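I've been putting off writing about the budget for next season's kit, mostly by making more coffee, but Irén Rácz sent me a very short message at 7 this morning ("numbers?") so I suppose it's time.

Some background for anyone who only reads me for the bread posts. I do the buying for a small group that records hand work for robot training, and July is when we decide what we're getting for the next round. I've never been trained in buying anything. I got the job because I once talked a furniture place into free delivery, and apparently that follows you around forever!

So, what's on the list. The big line is hand-held grippers. We work with them in pairs, one for each hand, and I learned last year that you should budget in pairs too. If you order an odd number you end up with a lonely left one in a drawer and a person who can't work. We're planning for 2 more pairs. Katalin Kovács wanted more than that and made a pretty good case, but she also wanted a new couch, so I've learned to let her first number go by and wait for the second one.

The quotes came from Provum and Niten. Provum is cheaper per pair and sells the finger pads separately. Niten costs more and throws in a bag of spare pads, plus the mounting blocks with the markers already on. I went back and forth on this for way too long (spreadsheet, then a second spreadsheet to check the first one). Pads are the thing that goes! We went through 38 of them last season, and I had budgeted for a fraction of that, and the rest came out of what was supposed to be the lighting money. Once I put a realistic pad count into the Provum quote, the two came out so close that I stopped caring about the price and started caring about delivery dates.

Then there's the furniture and the small stuff, and I'd really encourage anyone planning a setup like this to go and stand in the room before writing the list. I did mine from home the first time and forgot how much desk a person needs when both hands are busy with hardware and there's still a keyboard, a monitor and somebody's drink to fit in.

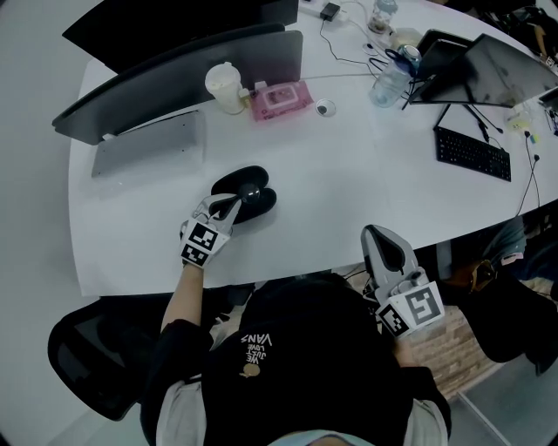
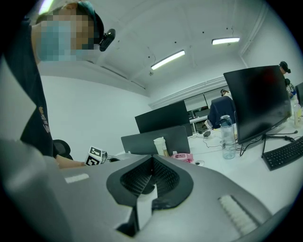
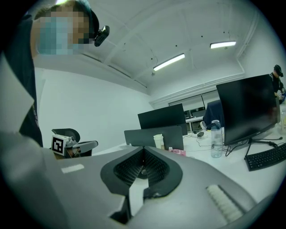 Hand-held grippers at the long white desk, with all the usual cables and bottles.

Should you buy spare grippers up front, or wait until something breaks? Buy one complete spare pair with the first order and leave everything else until you know what wears out. A whole spare pair lets you swap and keep going while the bad one gets looked at, and after a couple of months you'll have your own list of small parts, which will be a much better list than anything the seller gives you.

Back to my own list. Head cameras stay as they are. I priced new ones, got a fright, and closed the tab. Straps are a different matter, they get stretched and a bit gross, and they cost almost nothing, so we're getting a pile of them. Same with printed markers. I used to treat those as free and then found out how many reprints we do when a corner gets scuffed, so now they have their own line and I feel very grown up about it.

Cable management got 70 dollars. Irén thinks that's silly money for clips and sleeves. I think Irén hasn't crawled under that desk lately. We'll see who wins, but I've typed it in and saved the file.

The chairs I left alone, although I did look at some from Fonseca that were lovely and cost more than my first car. The desk from Skaltetti is staying too. It's a good big desk, the curve is nice to sit at, and the delivery guys took one look at our stairs last time and I'm not ready to see those faces again.

What I haven't solved is when to order. If I send it now, everything turns up while half of us are away and somebody has to sign for boxes. If I wait, Niten's lead time runs us right into the start of the season, with no slack for anything arriving damaged. Katalin suggested splitting it, with one pair now and one pair later, and I'm leaning that way even though it means paying shipping twice. I've asked Niten if they'll hold the price on the second pair and they said they'd get back to me by noon.

It's ten past two. I've refreshed my inbox a lot. More when I hear from them, and the rye post is still coming, I promise!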